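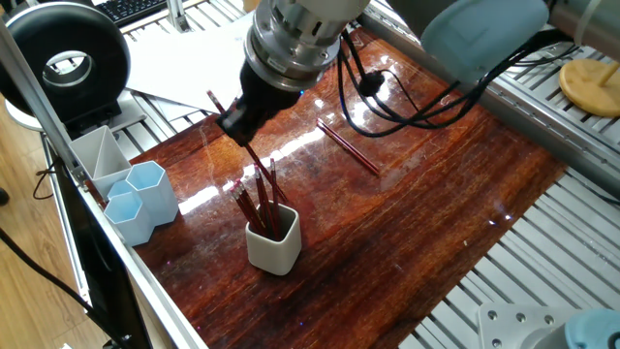
*Slide 1. A red pencil held above a white cup.*

**Speaker notes: House rules and unlockable settings in local multiplayer games**
Dede Sarpong, Plamville Public Library, Games and Play Program
Sun 28 June

**Opening (slides 1 and 2)**

Good afternoon, and thank you for attending. The library has lent video games for several years and has hosted open play sessions in the Clavport Room since last October. This talk concerns one part of that work: the settings that players must earn before they can use them, and what those settings mean for a shared console.

Please hold longer questions until the end. Short points of clarification are welcome at any time.

**Slide 3. What we mean by a locked setting**

Many party and racing games ship with a short list of match options. Further options appear only after a certain number of matches, coins or completed cups. At home, this works well. A household plays over several months and the menu grows with it.

A library console is different. Visitors sit down for 20 minutes and expect the full game. When the save file is new, they find four tracks, six characters and no way to turn off items.

(Pause. Ask who has met this problem at their own branch.)

**Slide 4. The Astley Cup save file**

*Astley Cup* is the racing game most often requested at our sessions. Its mirror tracks open at 1,000 coins and its custom rules menu opens at 2,000. Our first save file took around 13 sessions to reach the second mark, and the file was then erased by a visitor who chose "New Game" from the title screen.

We now keep a copy of the completed file on a second memory card in the staff office. Staff restore it before opening. The steps are on the handout, page two.

**Slide 5. Which rules to allow**

Once the custom menu is open, a host has a great deal of choice. Our present settings for drop-in play are as follows:

- Three laps, all tracks
- Items on, at the normal rate
- Steering assist left to each player
- No penalty for leaving the track
- Team play off, unless the whole group asks for it

The penalty rule deserves a comment. We tried it for one month. Experienced players liked it, and younger players stopped after a single race. It has been kept for the evening league only.

**Slide 6. Tournament play**

League matches use a separate profile named "Zepeda," after the branch where the league began. The profile has items off and a fixed track order. Hosts should check the profile name on the results screen before the first race – the two profiles look alike from the main menu.

Rules are posted at the door one week in advance. A host may not change them after the first race has started, even where all players agree.

(If time is short, go directly to slide 8.)

**Slide 7. Controllers and accessibility**

Button changes are stored with the player name and do not carry over between profiles. A player who needs a changed layout should be given time to set it up in both. Please add five minutes to the schedule for this.

**Slide 8. Questions**

Handouts are on the table by the exit. Branches wishing to borrow the completed save file should write to the Games and Play desk at Plamville and state which version of the console they own. Files from the older model cannot be read by the newer one.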